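Okay, hi everybody, thanks for squeezing in. Slide one is just the shop name, Susent, so I'll talk over it.

We sell art prints, 256 designs right now, and I want to talk about paper, which I could do all day (somebody wave at me if I do!). Our Neltano line is a matte sheet at 300 gsm, and it shipped rolled until April. Then we went flat on the small sizes, and my inbox got a whole lot quieter.

Pause, drink water. Next slide. 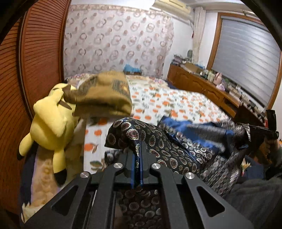

2 min read

So, framing. People ask me if they should buy the frame with the print, and I say measure your wall first! Leave a border, keep it out of direct sun, and please don't tape the back. Then I go to the order form slide and take questions.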